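Reading time: 2 min

Speed limit near handles and drawers, what is your rule?

gripline_49
We are writing the cell rules for our site in Hirkbridge and I am stuck on one point. When the arm approaches a fixed handle, do you put a slower speed in the written procedure, or leave it to the programmer? Our draft says 27 mm/s for the last part of the approach. My colleague finds this too slow.

benchside
Too slow for me also. At Avgate we wrote only "reduced speed" and each programmer chose the value. In around 2,000 cycles we bent one handle.

mapleservo
I disagree with benchside. A rule without a number is not a rule – the new person on Wednesday will not read it the same way as you. Put the number and who may change it.

benchside
Fair, but then you revise the paper every time you change the fingers.

mapleservo
Yes. We have revised ours 4 times. It takes ten minutes.

gripline_49
My bench at the moment, a drawer with a bar handle:

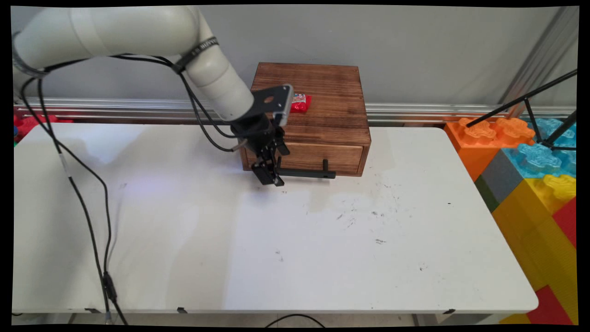

Who should be allowed to change the approach speed?
One named person per shift, and the change goes in the cell log before the next run.

henon_user
I would add cables to your draft. Ours says every cable on the arm is checked by hand through the full travel, at the lowest speed, after any new fixing.

gripline_49
Good point, I will add it. I keep the number for now and we look at it again in June.

Related topics
Ventura controller: where do you keep the change log?
Cable checks after a tool change
Labelling grippers by colour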